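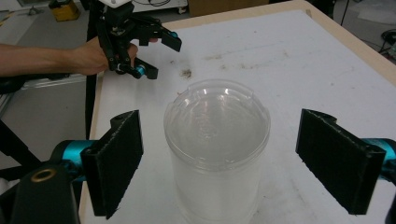 Replacing the deuterium lamp in our old spectrophotometer

I look after the instruments in a small water testing lab, and in January the UV side of our older spectrophotometer started to drift. The baseline was noisy below 230 nm and the energy reading at startup kept dropping. Visible work was fine, so I suspected the deuterium lamp before anything else.

The service log was not much help. Wendy Rudd had the job before me and wrote down every lamp change up to a point, then the pages stop. The hour counter said 524, but Leanne Sowerby remembered it being reset when the power supply was repaired, so the real figure is higher.

I ordered a replacement from Kamance. It came in 4 days with the mounting flange already fitted. The cheaper one I looked at was a bare lamp, and I did not want to do the alignment by hand.

The swap itself was short. I switched off at the wall and let the housing cool for 25 minutes. The old lamp is held by two screws and a connector that is stiff to pull. I wore cotton gloves for the new one and wiped the window with isopropanol before closing up. Fingerprints bake onto the quartz and you lose output at the short end, where we have the least to spare.

After that I let it run for an hour and did the wavelength check against the 656.1 nm line. It was off by 0.3 nm, inside our limit. I ran a new baseline and then the nitrate standards at 220 nm. The low standard had been the worst one for weeks. All 7 replicates came out close together this time.

Stray light still bothers me a little. The potassium chloride check at 198 nm passed, but not by as much as I would like, and I think one of the mirrors is getting dull. Lorraine Kettle says the one in her lab went the same way and they lived with it for years. I will look at it in the spring when the sample load is lighter.

The old lamp is in the drawer under the balance, labeled, in case I need to compare.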